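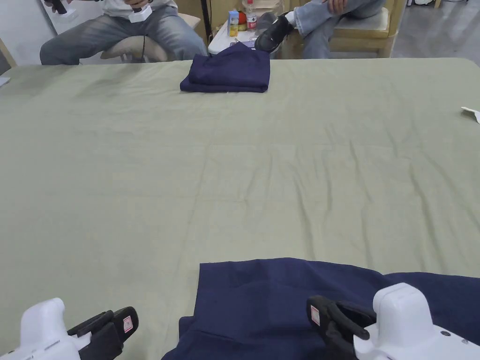
Before you record a single fold, go over the table! I learned this on the Elthorpe job in January, when we threw out 68 takes over stuff I could've fixed in a minute.

First, smooth the cloth with your palms, working from the middle out. Faint creases are fine, but a ridge that catches a fingertip isn't. Pick up any scraps of paper too (I walk all 4 sides, every time).

Next, check the grippers. Open and close each one 3 times with nothing in it, and read the finger labels out loud so left and right don't get swapped in the log. Hòa Bạch taught me that one and I still do it, even alone in the room.

Now lay out one garment, hem straight, and keep finished pieces at the far edge where your hands won't drag them. Anybody sitting nearby keeps drinks and cords off the work table, please!

Last, write down the take number and start.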